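Bondoldale Parish Recipes

A plain text collection of 182 recipes, typed up from the handwritten cards that went round the village for years - puddings mostly, with plenty of chutney. Each file holds one recipe, and spellings are left as the cook had them.

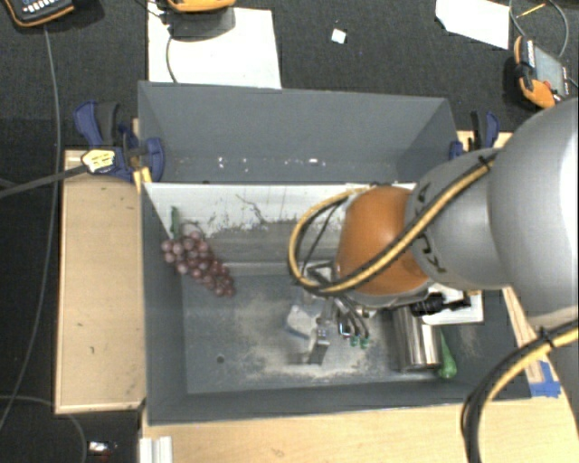

Grey bins, one behind the other.

Oven temperatures are missing from 40 of the cards, so do go gently with those. Corrections are very welcome and should go to Jayanthi Nambiar, who still has the cards in February order.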